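Household Automation Forum > General > Are kitchen tasks within reach yet?

Dratham_Facilities
12 June 2026
Our organisation manages serviced apartments and has been asked to advise on whether robotic arms can assume routine kitchen work. The first task under review is the clearing and wiping of a sink.
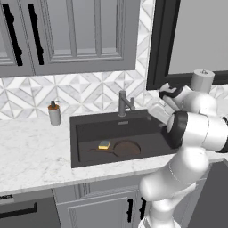
We would welcome members' views on readiness. Our position is that a trial before October would be premature.

Semple_R
I must respectfully disagree. A sink is a fixed, well-defined workspace, and simulation permits 100 attempts before any crockery is put at risk.

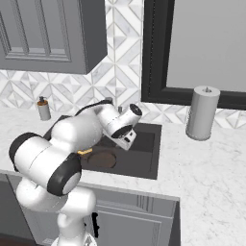 Reach is seldom the difficulty. Grasping a wet sponge is harder, and I would assess that separately from the arm's movement.

virkport_ops
Simulated results should be treated with caution. Grease and suds are poorly modelled, and viewpoint matters a great deal to any controller that relies on vision.
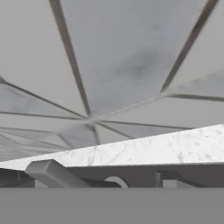
We require 2 independent views before approving any task at a counter. Roughly 3 in every batch of trials are still referred to staff for review.

Semple_R
That is a reasonable safeguard, although I maintain that it argues for an earlier trial.

Dratham_Facilities
Both views are noted. We will seek comment from Zomside on labour costs.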